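Arm stops short above blocks on a sorting task, planner says goal reached

Brivska Motion Forum > Planning and Control

Posted December 6, 2023 by mapleboard

I have a tabletop sorting task with plastic shape blocks on a wooden board. The perception side finds each block, picks a grasp pose, and hands it to the planner. The planner reports success, the controller reports goal reached, and the arm ends up 5 mm too high. The fingers then close on the top edge of the block and it slips out.

It does this on every block, but it only fails on the stars and the heart. Cylinders and the cube come up fine even with the bad height. I am on the August release of Prolosmont with the stock trajectory controller at 60 percent speed. Goal tolerance is whatever came in the default config. I redid the hand-eye calibration twice and got nearly the same numbers both times.

Is this calibration, or is something in the planner rounding off my goal?

ridgecut

Probably calibration. Redo it with more poses and make sure the target is flat.

Jayasinghe

I don't think it is calibration, or at least I would check two other things first. If you ran it twice and the numbers agree, the likely leftovers are your height reference and your goal tolerance.

Start with the height. Move the arm by hand until the tip just touches the bare board, and write down the z value. Do it at 4 spots near the corners. If all of them disagree with the board plane in your scene file by the same amount, the plane is wrong. A lot of people measure the table, then put a board on top of it and type in the thickness from memory. If the numbers disagree by different amounts, the board is tilted in the robot's frame and you should fit a plane to the points.

Then look at the tolerance. The default config in the August release lets the controller declare success while the arm is still settling. Log the commanded and the measured joint positions for 3 seconds after "goal reached". If the measured line is still creeping toward the commanded one, add a settle check before you send the close command. Don't just put in a sleep -- it will work until you change the speed.

Also check the collision padding. If the board is padded in the planning scene and your grasp step is set to adjust goals that collide, it will quietly push the goal up to clear the padding and still return success. Print the final pose of the planned path next to the one you asked for. If they differ in z, that is your answer, and you can turn off padding for the board during the last part of the approach.

girkthorpe_lab

Had the same thing, and for us it was the padding. One more point about the stars. Our shape detector gave a good center for them but a poor angle, so the fingers landed on a point and a notch instead of on two matching faces. The height error made that worse, but fixing the height did not get rid of it. We had to fold the angle by the symmetry of each shape before choosing a grasp. A five-pointed star repeats every 72 degrees, the heart doesn't repeat at all, and a cylinder doesn't care.

For testing I would put the shapes close together in small groups, the way they end up in a real run, and check the approach path as well as the final pose. A tip that comes straight down next to a neighbor needs a different clearance setting than one with bare wood all around it.
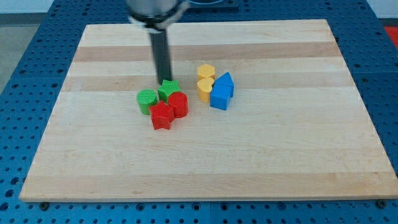
Once the height is right, bring the padding back a little at a time and rerun the same layout after each change. Keep the logs from every run, including the good ones, so you have something to compare against when you raise the speed again.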